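Merora Wallpaper Paste, Ready Mixed
Tub, 748 fl oz trade size also available on request

If you have ever stood in a hallway with a bucket of lumpy paste and a strip of paper folding itself up behind you, this is the tub we would hand you over the counter. Merora comes ready to use, so there is no powder to whisk and no waiting for it to thicken. Just give it a good slow stir (an old wooden spoon is fine, we use one ourselves!) and roll it straight onto the wall.

It was our own Solange Andrade who talked us into stocking it. She had papered her stairwell with it one December, big leafy pattern and all, and came in on her next shift going on about how long she'd had to slide each strip into line before it grabbed. Large patterns are where you want that extra time, as a leaf that misses its other half by a hair will bother you every morning over your coffee.

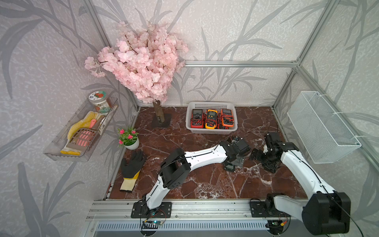
Coverage depends a good deal on your wall. Fresh plaster drinks it up, so seal that first with Ursu primer and let it dry overnight. Over old paint, wash the wall down, sand any shiny patches and you can get going the same day. Wipe drips off the baseboard with a damp sponge while they're still soft.

Suits: non-woven and vinyl papers
Does not suit: grasscloth, silk, foil
Item no.: 346
Keeps: 50 weeks with the lid pressed down tight

Questions about a tricky paper? Ask for Hannelore Schmieder at the counter and bring a scrap along if you can.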